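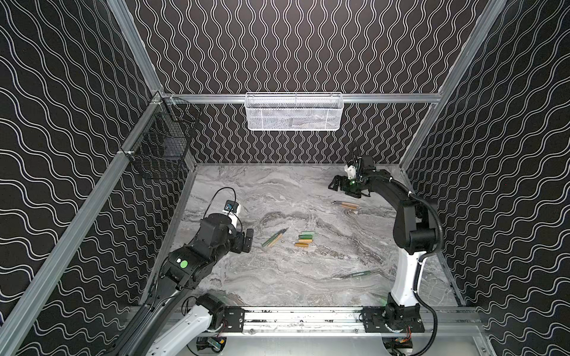
*Wavy lines on the back and side walls, marble pattern on the work surface.*

# Handout 2: Textures and Tiling

Read before the lab. Bindu Shetty's notes from June still apply, except for the part on file names.

## Terms

- **Texture:** a flat image wrapped onto a model.
- **Tile:** a texture that repeats with no visible seam.
- **UV map:** the layout that says which part of the image lands on which face.
- **Texel density:** how many texture pixels cover one unit of surface.

## Keeping density even

Players notice when a sharp crate sits next to a blurry wall. Pick one density for the level and hold to it. For the Skinudura project we use 500 texels per meter on walls and floors, and 1,000 on anything the player can pick up.

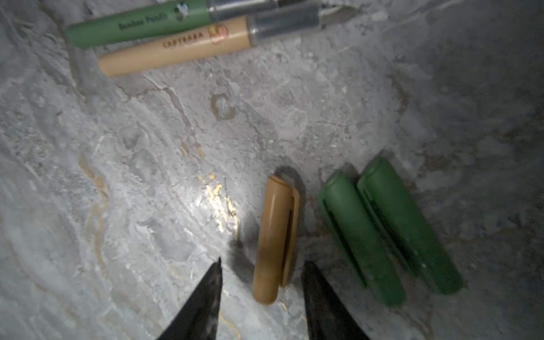 *2 min read*

Check density with the checker material before you paint. If the squares change size from one model to the next, scale the UVs. Leave the model alone.

## Hiding repeats

A tile used across a large floor starts to show a grid. Ways to break it up:

1. Rotate some of the pieces.
2. Blend in a second texture with a mask.
3. Add decals over the worst spots.

Strong marks in the source image make the problem worse. Paint them out first.

## Lab task

Build one room with no more than 9 textures. Save it in the Hoken folder under your last name. Wouter Van Loon will open each room in the engine during the lab, so test that yours loads.

Due 10/26/20.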